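Dudgate Fact-Check Desk Guide
Section 4: Setting up a claim file for health and safety figures
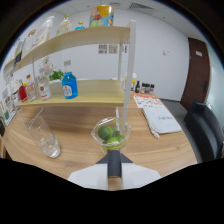
Before you open a claim file, please take a few minutes to work out exactly what is being claimed, and by whom. A headline, a minister's speech and the report they both lean on can say three quite different things, and it saves a great deal of grief later if you have all three written out side by side. Write down the unit as well as the number, every single time! Four limes in a plastic cup is a count, and anybody can check it; "lime eating is up 40 per cent" is a rate of change, and it means very little until you know the starting year, the place and who was asked. Most of the corrections we ran in July came down to that kind of muddle.

You will need: your Plelico login, the original article or transcript, and the source list that Hye-jin Yoon keeps in the shared folder.

1. Sign in to Plelico and choose New Claim. Give the file a plain title that a colleague would recognise, such as "Drownings, under-fives, regional".

2. Paste the claim word for word into the top box. Please don't tidy the grammar, however tempting it is.

3. Find the earliest published source. If the article cites a report, open the report itself and go to the page, then enter the page number in the Source field.

4. Check the year the data was collected, and enter it separately from the year of publication. These can be a long way apart (our record so far is 13 years, in a piece on farm injuries that had been quoted all over the place).

5. Enter the sample size. Anything under 300 will bring up an amber flag. The flag doesn't stop you publishing, but the size must then be mentioned in the body of your piece.

Note: For projections, tick the Forecast box and copy in the assumptions behind the model. "Could rise" and "will rise" are separate settings in the menu, so take care to pick the one the authors used.

6. Write to the person or organisation who made the claim and ask for their evidence. Allow them two full working days, and log the message under Contact.

7. Choose a draft rating and send the file to a second reader. Tyyne Aaltonen looks after the reading roster and will happily find you someone if your usual partner is away.

Caution: Do not change a rating once the file has been locked. Open a Revision instead, so that readers can see what was altered and when.

Caution: Plelico cuts off notes at 2,000 characters without any warning. Keep longer notes in a separate document and attach it.

Section last revised August 6, 2023. Instructions for attaching spreadsheets are in Section 5.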